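Setting Up Intent Fallbacks for a City Service Chatbot

07/05/2021
By the Teoh editorial desk

A fallback is the reply a chatbot gives when it can't match a resident's message to a known intent. Most city deployments ship with a single fallback line, and it gets used too often. The steps below assume a working bot with at least 100 labeled messages per intent.

Step 1. Export the unmatched messages. Pull one month of logs and keep only the entries below your confidence threshold. Remove names, addresses and permit numbers before the file leaves the server. The Catenthorpe log used for this guide held 2,831 unmatched messages.

Step 2. Sort them by cause. Use three labels: unclear wording, missing intent, and out of scope. Label by hand. Automatic clustering tends to merge parking and towing questions that need different answers.
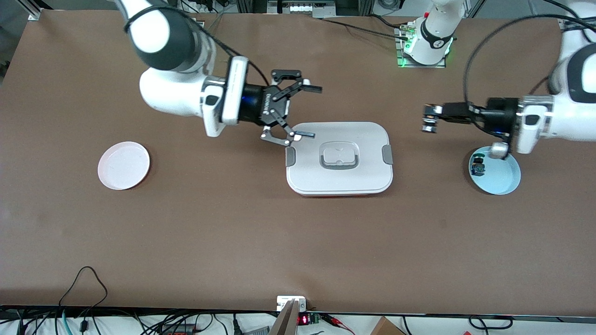 Step 3. Write one fallback per cause. Unclear wording gets a short request to rephrase. A missing intent gets a link to the department list. Out of scope gets a phone number and office hours. Keep each reply under two sentences.

Step 4. Set the retry limit. Allow two failed turns, then hand the session to a person. The handoff must pass along up to 5 previous messages, so that the resident does not have to type the question again.

Step 5. Test before release. Replay the labeled messages against the new rules and compare the routing with your labels. Run the new version beside the old one for 7 days. If handoffs rise sharply, check the threshold first.

Repeat the export after any change to the intent list.

Related
Choosing a Confidence Threshold
Removing Personal Data from Chat Logs
Starkommont: Permit Questions by Text Message
Nendunlow Routing Rules, Part 2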